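Search this site
Search

How to clear a table with a catch-all plate

Posted in August by Graham Bickerstaff

A shallow plate with a rim will hold most of what gets left on a table through the day.
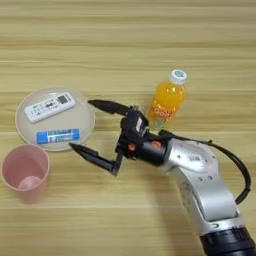
What you need

One round plate, plastic for preference, and a damp cloth. Mine cost 3 dollars. You don't need a set of trays or a drawer organiser.

Step 1. Put the plate where things already land

At our place that's the left side of the table, near the power point. If the remote always ends up there, leave it there and put the plate under it.

Step 2. Decide what lives on it

Remotes and glue sticks are fine. Anything that rolls is better off inside the rim than on bare wood. Lay a remote flat with the buttons facing up so you can read it without picking it up.

Step 3. Keep drinks off it

Cups and drink bottles stand on the table beside the plate. A spill on the plate will sit there and get into the battery compartment of a remote. Plastic cups go back to the kitchen at the end of the day — rinse them straight away if they've had juice or cordial in them.

Step 4. Empty it once a day

I do it at 8 pm. Take off whatever belongs in another room, wipe the plate, then wipe the table along the grain. It takes almost 60 seconds.

Tomás Lynch wrote in to ask about using a bowl. You can, but small things sink to the bottom and you end up tipping it out to find them.

Filed under: Around the House, Tidying, Tables & Benches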